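New mats and trays for the work tables at Lalstead

The long-awaited spruce-up of the work room at Lalstead is finished at last, and the tables have their new brown mats on them.
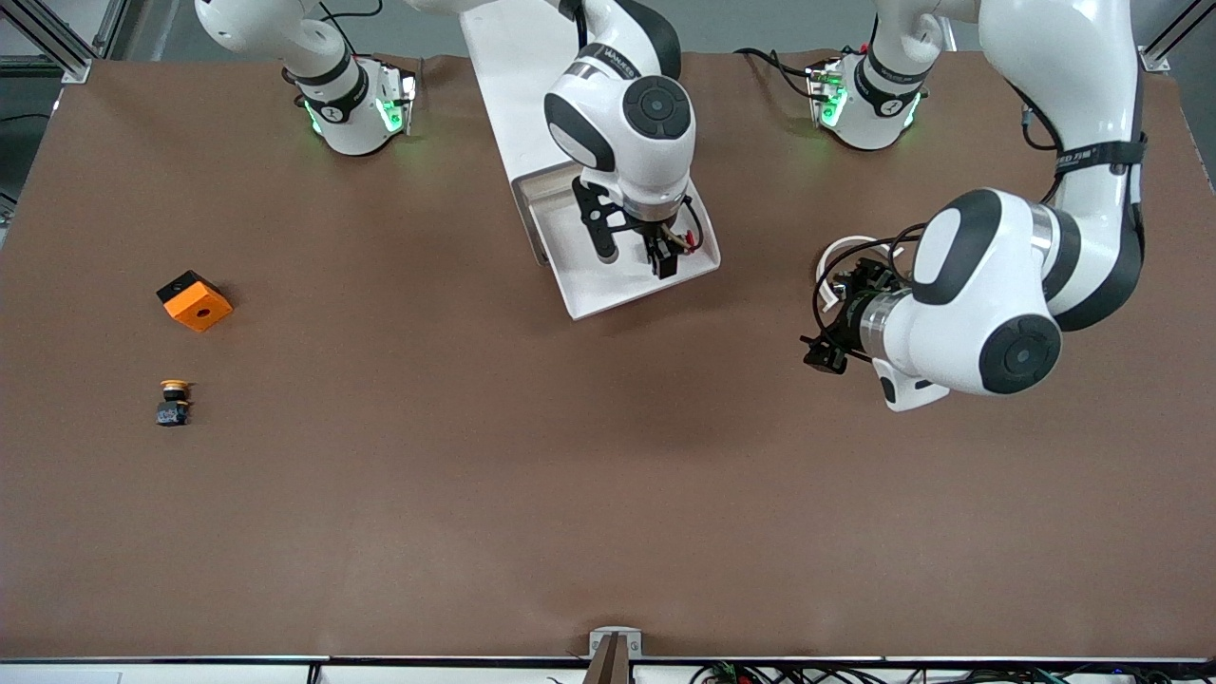

Regulars will remember the old coverings, which had been down for longer than most of us have been coming and had curled up so badly at the corners that you could lose a small screw under one and not see it again until spring. They were a very pale grey when they were new, or so the story goes, although by last winter you would have been hard pressed to say what colour they were meant to be. They came up in September, and the tables underneath were given a good scrub and left to air for a few days with the windows open.

The replacements are a warm reddish brown with a matt finish, and each is big enough to cover very nearly the whole of a table top. They were chosen after a good deal of back and forth over samples (a dark green came a close second, and still has its supporters). The brown won in the end largely on account of the lamps, which used to bounce off the old surface and straight into people's eyes on dark afternoons. There are still a few creases here and there from the way the mats were folded for delivery, and we are told these should settle with time and the odd heavy book.

The bill for the mats and trays came to £1,532, delivery included, and it was met by the Undier sale in the summer together with a very generous gift from Rudd, the hardware shop, who have looked after us so well over the years. A total of 282 people came through the doors for the sale, far more than we had cups for, and the cake table was bare before lunch. To everyone who baked, carried, priced or simply turned up and bought something they didn't need, a very big thank you indeed!

The trays are white, with raised rims, and are meant for whatever you are in the middle of working on, so that the little parts stay together when somebody leans over to borrow the pliers. Please do use them. They can be wiped with a damp cloth at the end of a session, and so can the mats, but we would ask everybody to keep glue and hot irons well away from both and to carry on using the old boards for anything messy. The boards have moved to the cupboard by the sink, second shelf down.

Anyone who left bits and pieces on the tables before the clear-out should have a look in the blue crate by the door. It holds 19 odd items at present, among them a very nice pair of small scissors, half a clock and a reading-glasses case with somebody's shopping list in it. Whatever is still there at the end of the month will go over to Feltard for their jumble stall.

The room is open again in the afternoons from 2 o'clock, with the kettle on from the start as usual. The shelves along the back wall are next on the list, and suggestions for paint can be left in the book on the windowsill. The dark green party has already filled most of a page.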